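The Magnesium Aisle

I went into the pharmacy in Stasbridge for toothpaste and came out having read 37 magnesium labels. Glycinate for sleep, citrate for the other end of things, and a Sanis "night complex" with lavender that costs three times as much as the plain kind and smells like a guest bathroom.

My complaint is with the serving size. The front of the tub shouts a big number. The back, in type fit for ants, admits you need four capsules to get there, so a month's supply lasts 10 days. Bakers don't sell a loaf this way.

I'd like one rule: the number on the front is the number in one pill. Print whatever moonlit meadow you want behind it. I'm still awake at 3 either way, but I'd be awake with better math. 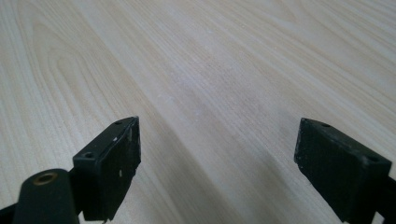

One pill, one number would suit me fine, though the powders would still get away with it. My tub says "one scoop" and came without a scoop.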